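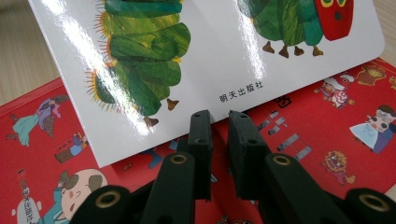

Reading Room Diary: May

Entry for the third week, kept by the Children's and Family Desk, Ultcombe Public Library

8:40 a.m.

The desk opened with two members of staff present, Ms. Quaye and the undersigned. Mr. Alhassan was at the Trornley branch until noon to cover the story hour there. The book drop held more than usual after the long closure for floor work, and the first hour was given over to clearing it. Four picture books came back with water damage and have been set aside for a decision. The remainder were checked in and shelved before the doors opened to the public.

The spring count of the board book collection was completed last night. The collection stands at 1,194 titles on the shelf, with a further 137 on loan. This is lower than the figure carried forward from last year. Part of the difference is explained by the books withdrawn in the winter, when the older stock was reviewed for loose spines and chewed corners. The rest has not been explained, and Ms. Quaye will compare the shelf list with the catalog over the coming days.

10:15 a.m.

The under-twos session began on time. Nineteen children attended with their parents, grandparents or sitters. The theme for the month is small creatures, and the books on the rug were chosen to suit: caterpillars, snails, beetles and one rather long book on bees that was not used. Caterpillars were the clear favorite. A green one with bristles was asked for three times in a row, and the reader obliged.

It has been the practice of this desk to read each book through once without stopping, and then a second time with pauses so that the children may point, name colors or make noises. The second reading is always the longer of the two. I record again my view that sessions should be planned at four books and not six. Six were planned today and three were read.

Ms. Ankrah, who is with us on placement from the teaching college until the summer, led the closing songs. She had not done so before. Her voice carried well over the noise from the street and she kept the actions simple. I have asked her to take the songs for the rest of the month and she has agreed.

11:30 a.m.

A meeting was held with Mrs. Millet of the Vetelberg Fund regarding the book gift program, under which every family registering a new baby in the town receives a bag with two board books and a library card form. Mrs. Millet reported that 832 bags had been given out since the program began. She asked how many of these had led to a card being issued. I was unable to give a figure, as the forms are not marked in any way that would set them apart from those picked up at the counter. It was agreed that the next printing will carry a small letter V in the corner.

Mrs. Millet also raised the matter of languages. At present both books in the bag are in English. A number of families have asked for one in French or in Twi, and she wishes to know whether the library could advise on titles. I undertook to send her a short list by the end of the month. Mr. Alhassan has offered to read through the Twi titles, some of which have text a good deal longer than the pictures would suggest.

One point was left open. The Fund would like the bags to be handed over in person at the clinic, while the clinic would prefer that they be left at its front counter. I said that the library had no firm position – though my own preference, stated at the time, is for a person to put the books into a parent's hands and say a few words about the sessions.

2:00 p.m.

The afternoon was quiet. I used the time to begin the note on reading with very young children which Mr. Addo has requested for the branch newsletter. He has allowed one page. The main points, as they stand in draft, are these. A baby does not need to sit still to be read to. A book may be read backward, in part, or upside down. Five minutes before a nap is enough. Parents who are not confident readers may talk about the pictures in any language they like, and the child will gain from it just as much. Chewing is to be expected, and the library does not charge for it.

Mr. Addo may wish to remove the last sentence, given the figures for withdrawn stock. I would ask that it remain. We lose more families over fear of fines than we lose books to teeth.

Ms. Quaye read the draft and suggested that a paragraph be added on reading the same book many times over. Parents often mention this at the desk as though it were a problem. I have added two lines to say that repeated reading is how small children learn what comes next, and that a parent who is tired of a book may return it and borrow it again after a rest.

3:50 p.m.

A delivery was received from Kwofie, the binders, consisting of the repaired large-format books sent out in the winter. The work is sound. Two had been bound with their covers the wrong way up and will go back with a note. The invoice was passed to the main office.

A parent asked whether the low shelves by the window could be moved farther from the radiator, as her son had leaned on it. The radiator was off at the time, but the point was well made. I have asked for a guard to be fitted before the fall and have moved the cushions to the opposite wall in the meantime.

5:30 p.m.

Mr. Alhassan returned from Trornley in the early afternoon and gave his report at closing. Attendance there was small, seven children, all of them under three. He read outdoors on the grass and thought it went better than it does inside. He would like to repeat this while the weather holds, and I have approved it, provided that a mat is taken and the branch copy of the sign-in sheet goes with him.

Total loans from the children's shelves for the year to date stand at 2,771. The monthly return is due next week and has been started.

Items carried over: shelf list comparison (D.Q.); title list for Mrs. Millet (S.A. and the undersigned); radiator guard; decision on the four damaged picture books; green felt for the story rug, which has still not arrived.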